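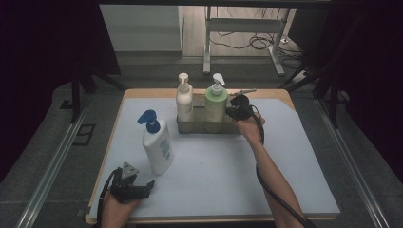 I have been reading weather alerts for a living, more or less, for a long time now. And I am tired of the word "unprecedented."

It was in the county's notice again in August, when the river at Wirgate came over the lower road. Unprecedented rainfall. Same word in the press release, same word on the radio by lunch. My neighbor Thắng Nông has a pencil mark on his garage wall from the last time it did that. Second mark is two inches above the first one. Two inches! He showed me both. He was in a pretty good mood about it, considering the freezer.

So, the word. It lets everybody off. If a thing has never happened before then who could have planned for it? Not the road department. Not the people who approved 26 new houses on the Plerkow side, which every old map I have seen marks as wet ground. The map in the library has little tufts of grass drawn on it. You don't need a degree for the tufts.

I'm not saying the weather is the same as it was. It isn't. Summers here are hotter, the rain comes in lumps, the creek behind the school goes dry and then it goes through the fence. That is my whole point. We know this. We have known it for years and we still talk about each storm like it walked in from another planet.

What bothers me more is the alerts themselves. I got four on my phone that night. First one said "be aware." Aware of what. Second one said flooding was possible in low lying areas, and half the town has no idea whether they live in one. Third and fourth were the same alert with a differnt time on it. By then the water was over the road and people were driving into it, headlights on, the way people do.

Compare Montecinos, down the valley. Smaller place, less money. They painted a line on the bridge. When the water touches the line, the siren goes, and you move your car up the hill. Kids know it. My cousin Hiếu Võ lives there and he says he has not read an official alert in years, he just listens for the siren while he does the dishes. A line and a siren. The whole setup cost them 3,528 dollars, with the paint.

Our county is now looking at a "resilience dashboard." I went to the meeting. There were slides. There will be colors on it, and a login. I asked if it would work when the power was out and was told that was a good question. Still waiting on the answer.

457 people signed the petition for a siren here. I carried one of the sheets around myself, in the drizzle, pen kept quitting. The county says it is under review along with the culvert on Viretti Street, which has been under review since my son was in grade school. He drives now. He drives over the culvert.

Put up the siren. Clear the culvert before spring, not after. Tell people what street will flood, by name, in the alert. If you can't say the street then don't buzz my phone at two in the morning. And leave "unprecedented" out of it untill somebody has gone and looked at Thắng's wall.

Posted December 15, 2021

Shares: 26 | Comments: 3

marshroad_deb: I live on the Plerkow side and the realtor told us the soggy yard was "seasonal." It has been seasonal for every season so far.

T. Okafor: Sirens are fine but my mother can't hear one with the windows shut. Needs to be the phone AND the siren. Agree on naming the streets.

gus_in_wirgate: The culvert is a state job, not county. They have been pointing at each other over it for years. Otherwise good piece

We use cookies to remember your settings and count visits. By continuing to read you accept our cookie policy. Accept | Manage choices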